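Numville Stone & Tile Forum > Countertops and Table Tops > Red marble table, fills or natural veins?

Thread started 21/04/2018

oxblood_ed
Posts: 12

Bought a used table with a red-brown marble top, polished finish. The seller had no paperwork and called it "Italian red," which tells me nothing. It is going into a room where the kids play, so it will see blocks, juice and the occasional glass put down too hard. Three questions.

1. Are the white lines cracks or veins? Some are hairline, some are as wide as my thumbnail.
2. Does a polished top like this need sealing, and with what?
3. Is there any point in re-polishing before it goes into use?

I have run a fingernail over the hairlines in one corner. Most of them I cannot feel. Two of them I can.

slabside
Posts: 4,000

The fingernail test is the right place to start. Calcite veins are part of the stone and were polished with it, so the surface is continuous across them. If the nail catches, you have an open fissure, a lost fill, or a vein that has worn lower than the stone on either side. Reds of this type are commonly filled with resin or polyester at the factory. Look along the surface with a flashlight held low. Fill reflects differently from calcite, usually a little duller and a little more yellow.

Also look underneath. Mesh backing means the fabricator did not trust the slab to hold together unsupported. There is nothing wrong with that, but you should know before you move it.

What is the thickness, and what is it sitting on?

oxblood_ed
Posts: 12

No mesh. The underside is sawn and unpolished. Steel frame with a crossbar in the middle. I have not measured the thickness yet.

One of the two lines I can feel continues through to the underside. The other does not.

Czesław Wróbel
Posts: 257

The one that goes through is the one to deal with. Mark both ends with pencil on the underside and check it again in a month. If it has grown past the pencil, the frame is twisting or not level, and filling it will do nothing until the frame is corrected. Put a straightedge across the crossbar.

For the one that does not go through, a thin penetrating resin, let it cure fully, scrape flush with a new razor blade. Do not sand it. You will take the polish off on both sides of the line and then you have a dull stripe that is more visible than the fissure was. 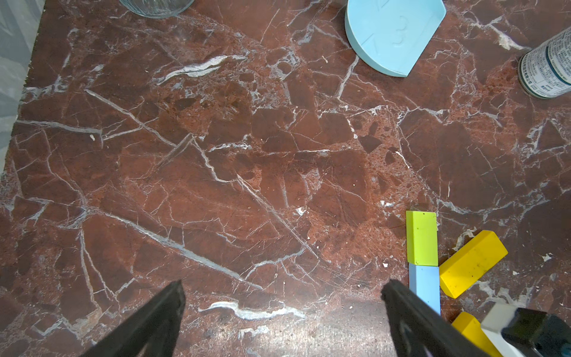 I have worked on red marble for a long time and the veining on these is never uniform, so judge it by area and not by the slab as a whole. Mine is much the same color as what you describe. The heavy white streaks get all the attention, but the hairlines running on the diagonal are where I would put the flashlight first. There are also patches where the stone goes speckled orange-red, and small white flecks scattered over the rest. On a pattern this busy a careful fill disappears. The toy blocks are on bare stone, and painted or stained wood does not worry me on a polished surface so long as everything is dry. Wet is another matter. A glass container with a ribbed base, like the one at the back, can hold a ring of liquid under it, and if that liquid is juice you will have an etch in the shape of the base.

On sealing, I use Titance on anything that gets food or drink. Two thin coats, wiped off completely each time.

fennimore
Posts: 257

Disagree on the sealer. Polished marble in good condition has very low absorption. On a dense red you are mostly wiping the product on and wiping it off again. Do a water test first: put down a teaspoon of water, wait fifteen minutes, wipe. If there is no dark spot, there is nothing for the sealer to go into.

And no penetrating sealer stops etching. Juice is acid, marble is calcium carbonate, and the reaction takes place at the surface whether the pores are full or not.

Czesław Wróbel
Posts: 257

I did not say it stops etching. I said I use it where there is food and drink. The stone between the veins may pass your water test while the veins and fills do not. Test on a vein, on a speckled patch and on plain red. If all three stay light, skip the sealer.

fennimore
Posts: 257

Then we agree about testing in more than one place. I would still not seal by default. I have seen a Vikgate table with so many coats on it that the residue had to be stripped before anyone could tell what the polish was like underneath.

slabside
Posts: 4,000

That was bad application. Residue left to dry on the surface will haze with any brand.

On question 3, leave the polish alone unless it is visibly dull. Re-polishing over a vein that is softer than the surrounding stone can dish it slightly, and then you will feel every line on the table instead of two.

quarterround
Posts: 2

Would a clear film be simpler? My sister has one on a white marble counter and it takes the juice without any marks.

slabside
Posts: 4,000

Film works against acid. It also scratches, shows at the edges, and has to come off cleanly at the end. If there is an old fill near the surface, removing the film can pull it. On a table with a known open fissure I would fill first and give the resin its full cure time before covering anything.

oxblood_ed
Posts: 12

Did the water test on a wide white vein, on a hairline and on plain red. Vein and plain red stayed light. The hairline I can feel went dark along its length and took most of the evening to dry out.

The straightedge shows a gap at one end of the crossbar. I can get the corner of a business card into it.

Czesław Wróbel
Posts: 257

Correct the frame first. Shim the low end of the crossbar with something that will not compress. Plastic glazing shims are fine, cardboard is not. Get help lifting, and lift the top onto its long edge before carrying it. Never carry it flat with a fissure that goes through.

When it is back down and supported, let it dry for a few days before filling. Resin over damp stone will not bond and may cloud.

fennimore
Posts: 257

Agreed on all of that. I would add a neutral cleaner for daily use. I buy the Correia concentrate and dilute it weaker than the label says. No vinegar, and none of the bathroom sprays meant for limescale. They dissolve the table.

oxblood_ed
Posts: 12

Shims ordered. Pencil marks are on the underside. I will leave the sealer until the fissure is filled, then repeat the water test on the same three spots. Will post the result in May.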